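The Rules at Clurkalcombe

The old card was still taped inside the cupboard door when I came to work at Clurkalcombe, and by then it had been copied out so many times that a few of the words had gone soft. There were seventeen rules on it. Somebody before me had crossed out the last one so thoroughly that the pen had gone through, and I spent a good part of that first January wondering what it could have said.

I had come from the Medico laundry, where a rule was something you heard shouted across a room, and I was not prepared for how gentle the card was. Rest before your hands ask you to. Begin every task from the same place and come back to it when you are done. If you drop a thing, leave the drop in, and say so in the log. That one bothered me for weeks. I had been raised to hide a dropped dish, or at least to pick it up fast and look at the ceiling, and now I was supposed to write it down in ink for the people at Prirell to read over their morning coffee.

The work itself was plain enough. You strapped on the harness, you took a gripper in each hand, and you did household things slowly and well so that a machine might someday do them too. You checked that the markers were clean. You opened and closed both jaws all the way, twice, and you did not talk yourself out of it just because they had been fine the day before.

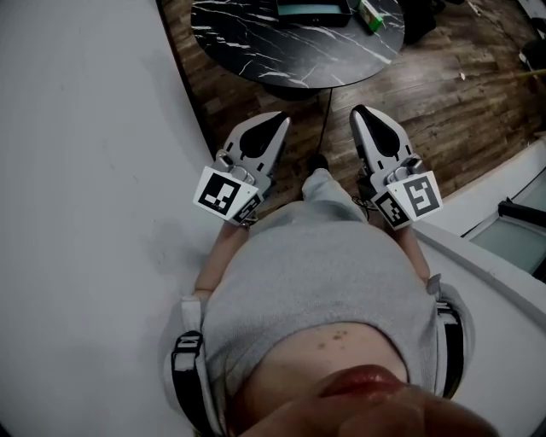 My trouble was that I was quick. I had always been quick, and I was proud of it the way other people are proud of their singing. In my first month I raced through four sessions before lunch and walked home along the canal feeling like the best hire they had ever made. The next morning there was a note on my shelf, very kindly worded, asking whether I would mind doing all of them again — and whether I had read rule 6.

I went and read rule 6, which I will admit I had only skimmed. Move as you would if a child were learning from you. I stood there with the cupboard door open and my coat still on, and I thought of my grandmother at the kitchen table in the Tannous building, teaching me to fold dumplings. She must have been able to fold them in her sleep. But she folded those so slowly, with her fingers held a little apart so I could see between them, and when one tore she let it tear, and showed me how she pinched it closed again.

So I did the sessions over. It took me the whole day and part of the evening, and my shoulders ached, and at one point I fumbled a spoon and it skittered off under the radiator. I stopped. I went back to my starting place, breathed for a bit, and wrote in the log: dropped spoon, 2 p.m., my fault, going again. My handwriting was terrible. I have been told since that it is still the entry they show to new people.

The card got copied out once more that spring, and it was my turn to do it. I kept every word I could read, and where I couldn't, I asked. When I came to the bottom I wrote a seventeenth rule in pencil, lightly, so the next person could rub it out if they liked — then I taped up the card, shut the cupboard, and went to wash my hands.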